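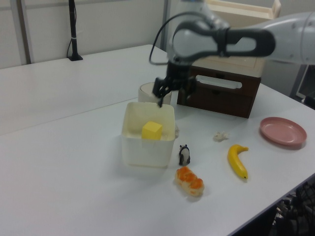 Keep the Box by the Door

The library in Furnwood wants to get rid of its swap shelf. The plan came out in October, and the reason given was that most of what people leave there is junk. I have used the shelf for years and I think the plan is a mistake.

Some of it is junk. I have seen single gloves, dried-out markers and a phone book. But I have also brought home a lamp that still lights my desk, and a stack of canning jars that would have cost me money at Boda. My neighbor Zineb Metwally furnished most of a first kitchen from that shelf. She now leaves more than she takes.

The town says clearing the shelf costs 236 dollars a month in staff time. I don't doubt the figure. A sign with two or three plain rules would bring it down, and so would a limit on size. Neither has been tried.

The other suggestion is that we all use the donation center on the highway. It takes 60 minutes to get there and back by bus, and it closes at four. People with a car and a free afternoon will manage. The rest will put a good saucepan in the trash, as I probably would.

A shelf in a public building asks very little of anyone. You walk past it on the way to return a book, and you leave something or you don't. The town should put up the sign, give it until spring, and then look at the cost again.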